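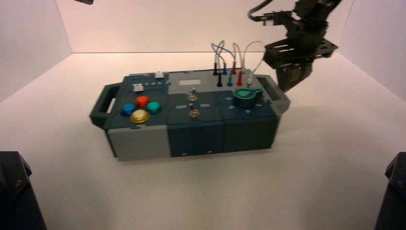

Buscar en el sitio Buscar

Galería: enseñando a Olel a pulsar botones

¡Hola otra vez! En abril empezamos por fin a grabar demostraciones para Olel, nuestro modelo, y como me habéis pedido fotos (mucho), os dejo unas cuantas cosas del cubículo blanco de Cloltberg donde me paso las tardes moviendo brazos a distancia. La meta es llegar a 3000 episodios buenos; de momento llevamos unos 19 por hora cuando tengo el pulso fino, y bastantes menos los viernes después de comer.

La caja de tareas

Tiene de todo: cuatro pulsadores redondos de colores, dos interruptores metálicos con su Off y su On, un mando giratorio verde y, por detrás, las puntas de prueba con esa maraña de cables que me trae de cabeza. Mi favorito es el pulsador amarillo, que es el más grande y perdona mucho. Con el mando verde hay que entrar despacito, y entre episodio y episodio giro un poco la caja para que Olel no se aprenda la posición de memoria.

Los dedos, de cerca

Mirad qué bien se ven las puntas juntas desde la cámara de la muñeca, con esos rebajes alargados que forman una especie de V. Con esta vista compruebo el cierre, y también va al conjunto de datos junto con la de arriba. 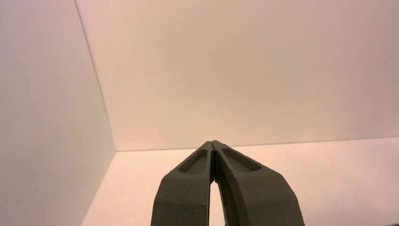 Lo que viene

Me toca repasar las grabaciones con Kordestani, nuestra herramienta de etiquetado, y tirar las que tengan titubeos raros. Después quiero repetir los interruptores con la mano izquierda, que la tengo muy abandonada. Si alguien usa Dukov para sincronizar cámaras, que me escriba, ¡tengo preguntas!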